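第三节 台面布置与三明治的摆放

上一节我们把柜子和水槽那边收拾完了，这一节讲台面。我自己刚开始用 Ledero 这套小厨房台面的时候，最没耐心看的就是这部分，总觉得东西往上一放就能开工，后来做一顿午饭要来回找三趟刀，才老老实实回来重新摆。所以这节我写得啰嗦一点，你跟着走一遍，以后就顺手了。

开始之前需要准备的东西：

砧板一块，我用的是长方形的竹砧板，一头印着字的那种；
圆形白盘子，浅一点的，边沿稍微翘起来一点最好；
塑料刀一把，刀头圆的，切软东西够用；
柠檬和青柠；
面包、夹心的菜，还有你爱吃的酱；
干净抹布两块，一块擦台面，一块擦手，千万别混着用。

3.1 铺台面垫

1. 先把台面上所有东西拿走。我知道你想偷懒，把锅往旁边推一推就铺，我也推过，铺出来一定是歪的。

2. 把台面垫从纸筒里抽出来，反着卷一下，放平，压一会儿。新垫子两头会翘，拿几本厚书压住四个角，吃顿饭的工夫就服帖了。急着用的话可以拿温热的湿毛巾敷一敷翘起来的地方，不要用吹风机，我吹过一次，边上起了一道波浪，到现在还在。

3. 从靠墙的一边开始往自己这边铺，一边铺一边用手掌把气往外赶。

4. 铺完以后用半干的抹布整个擦一遍，晾干再放东西。

说一下颜色。我选的是哑光的灰褐色，Lotitz 那家店里还有纯白和深绿。纯白的很漂亮，可是滴一滴酱油你就得马上去擦；深绿的晚上开灯以后看着有点闷。灰褐色放什么上去都清楚，柠檬啊、白盘子啊，一眼就看见了，而且哑光面不反光，中午太阳照进来也不晃眼睛。

注意：垫子不耐高温。刚离火的锅一定要放在隔热架上，别直接往上搁。

3.2 砧板放在哪里

1. 砧板放在左手边靠里的位置，盘子放在它的右边。这个顺序是给惯用右手的人说的，左撇子的朋友整个反过来就好。

2. 砧板和盘子之间不用留太宽，你切好的东西拿起来一转手就能放进盘子里，中间掉渣也少。

3. 砧板底下垫一块拧干的湿布，或者一张厨房纸。竹板很轻，不垫的话一用力就跑。

4. 有印字的那头我习惯朝左，这样每次都用同一面、同一个方向，切水果的面和切别的东西的面就不会搞混。

竹砧板用之前冲一下水，擦干，表面有点潮气就不太容易染色。用完立刻洗，立着晾，不要泡。泡一晚上它会弯，弯了就再也平不回去了！我手上这块是在 Ilanberg 的集市上买的，第一块就是泡坏的，这是第二块。

提示：每隔一阵子给竹板抹一点食用级的矿物油，抹完放一夜，第二天把浮油擦掉。别用做菜的油，时间长了会有哈喇味。

3.3 刀和长条工具

塑料刀很多人看不上，说是小孩子用的。我倒觉得放在台面上随手拿非常好，切熟透的番茄可能费劲一点，切软面包、切黄油、抹酱都没问题，家里有小朋友一起做饭的时候更放心。颜色挑鲜艳的，我那把是黄色的，掉在哪里都找得到（除非掉在柠檬堆里，那是真的要找一会儿）。

1. 刀放在砧板上，刀刃朝里，刀柄朝自己。

2. 擀面杖、磨刀棒这类圆滚滚的长家伙，暂时不用就收起来，或者靠着别的东西放，别让它单独在台面上滚。金属的掉到脚上可不是闹着玩的。

3. 切水果和抹酱中间，刀要擦一次。柠檬汁碰到奶酱会结小疙瘩，吃倒是能吃，就是不好看。

注意：塑料刀也有锯齿，孩子用的时候大人要在旁边。金属刀另外插刀架，不要跟塑料刀混放在同一块板上。

3.4 柠檬和青柠

我为什么单独给柠檬写一小节呢，主要是我用得多。三明治里挤一点，水里放一片，最后剩下的皮还可以拿来擦水槽。

1. 整个的柠檬和青柠放在砧板左边，直接放台面上就行，会滚的话拿个小碗装。

2. 要用的那个先在台面上用手掌按着滚几下，再横着对半切，这样汁出得多。

3. 切开的半个切面朝上放在砧板上，别扣着，扣着汁就全流到板上去了。

4. 挤汁的时候另一只手在下面挡着，接住籽。

5. 用不完的半个，切面贴一层保鲜膜放冰箱，四天之内用掉。再久切面会发干发苦。

提示：柠檬是酸的，汁滴到石头台面上要马上擦。铺了垫子会好很多，但垫子边缘的缝里也要看一眼，我就在那里抠出来过干掉的果粒。

3.5 做三明治，装盘

终于到吃的了。配方我不多写，后面第五节有 Lyimo 那几款面包的用法，这里只讲顺序和怎么摆。

1. 面包要是冷藏过的，先拿出来回温，或者稍微烤一下。烤到表面发脆、里面还软就可以，烤过头一压就碎。

2. 两片面包并排放好，都抹酱，要抹到边。很多人只抹中间一小块，咬第一口全是干面包，太可惜了。

3. 叶子菜洗完一定要甩干，再用厨房纸吸一遍。水是三明治最大的敌人，盘底一滩水，底下那片面包马上就塌了。

4. 先放叶子菜，再放奶酪或者肉，番茄放中间，上面再盖一层菜。番茄不要直接贴着面包。

5. 在馅料上挤几滴柠檬汁，真的几滴就好，然后盖上另一片面包。

6. 用手掌轻轻压一下，停一会儿再松手，让里面的东西贴住。

7. 把三明治整个移到白盘子上。移的时候手从底下托，别从上面捏，上面一捏馅就从后面跑出来了。

8. 要不要切随你。切的话在砧板上切好再移，盘子上切容易打滑，还会在盘面上留划痕。

盘子我推荐浅的圆盘，边沿稍微有一点点高度，面包渣和掉出来的菜都能兜住。太深的盘子拿三明治的时候手指会碰到壁，很别扭。白色的好处是干不干净一看就知道。

注意：盘子不要放在台面最外沿。我自己的规矩是离边至少一个手掌的宽度，家里有猫的请再往里挪一点。

3.6 吃完之后的收拾

1. 先收吃的，再收工具，最后擦台面。顺序反了你会擦两遍。

2. 面包渣用干抹布往一个方向扫到手心里，不要一上来就用湿布，湿布一抹渣就变成糊了。

3. 砧板和塑料刀用温水加一点洗洁精洗，塑料刀不要用钢丝球。

4. 垫子用半干的布擦，有酱的地方先敷一会儿再擦。

5. 没切的柠檬可以留在台面上，通风就行，夏天天热我会放进冰箱。

6. 两块抹布都洗了晾起来。脏抹布团在水槽边过一夜，第二天那个味道我就不形容了。

整套收拾下来大约十分钟，做习惯了更快。我一般放着音乐，一首歌擦台面，一首歌洗东西。

3.7 常见的小麻烦

砧板老是滑：底下的布太湿了，拧到不滴水为止。还滑的话看看板子是不是已经弯了，放在平的地方，用手按对角，会翘就是弯了。

台面垫起了气泡：从最近的一边掀开，掀到气泡的位置，重新往外赶。别拿针扎，扎了以后水会从小孔渗进去，下面发霉你都不知道。

垫子上有黄印子：多半是咖喱或者姜黄。小苏打加一点水调成糊，敷一会儿，用软布打圈擦，一次擦不干净就隔天再来一次。我二月份弄上去的一块，前后擦了三回，现在侧着光看还有一点点影子，也就随它去了。

塑料刀染了色：胡萝卜和番茄酱都会。拿一点食用油先擦一遍，再用洗洁精洗掉，淡很多。

盘子底下打滑：检查盘底有没有油，洗盘子的时候记得翻过来洗背面。

三明治一拿就散：馅太多，或者酱太少。也可以拿一张油纸从下面往上包住半个，带出门也方便。

台面不够大：把砧板横过来放，靠墙摆，水果改放到架子上。Ledero 的小号台面我在朋友家用过，只放一块砧板和一个盘子，做一个人的午饭完全够，两个人就要轮流站了。

下一节讲炉灶这边怎么摆，用到锅垫和调料架，可以先把它们从箱子里拿出来擦一擦。调料架的螺丝袋粘在箱盖内侧，拆箱的时候别顺手把箱盖扔了，我那袋就是从废纸堆里翻回来的。
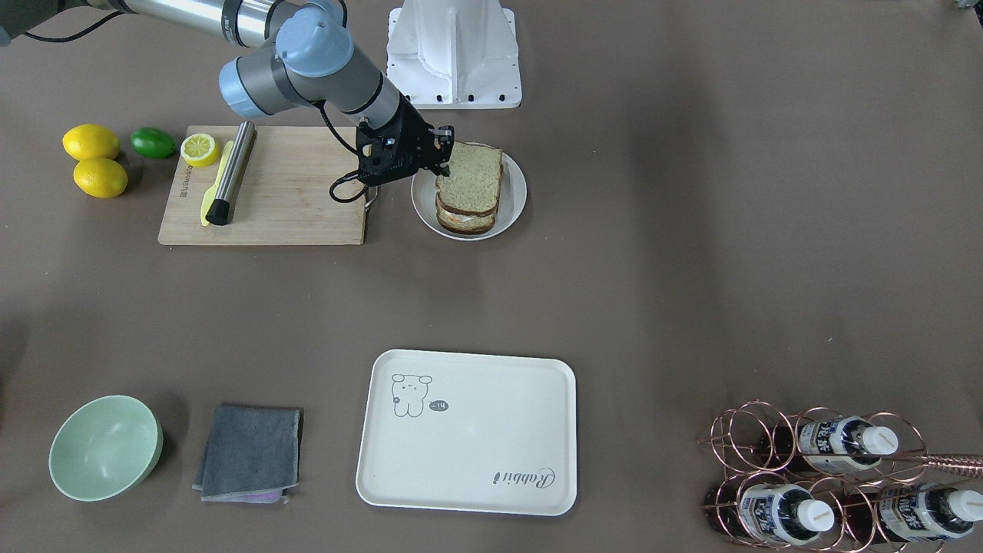
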